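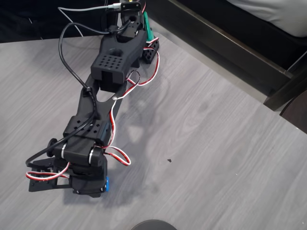 The planner and I have been disagreeing about what "home" means. Mine is a pose. Its version is whatever the encoders said at power-on, plus a wrap-around bug I wrote myself in November and then blamed on the servos for weeks.

The symptom was lovely. Ask the wrist for a small move and the planner would go the long way around, on paper, through the table. The joint limit check caught it every time, so all I ever got was a polite error and an arm that stayed put. I replayed 109 logged plans before I noticed that every bad one started just past the encoder's zero.

The fix is one line. The test for the fix is 100 lines, and Olga Henriques, who reviewed it, would like it to be longer.

Next is the control loop, which is meant to run at 100 Hz and does, until I turn logging on. I suspect the logger. The logger is also mine.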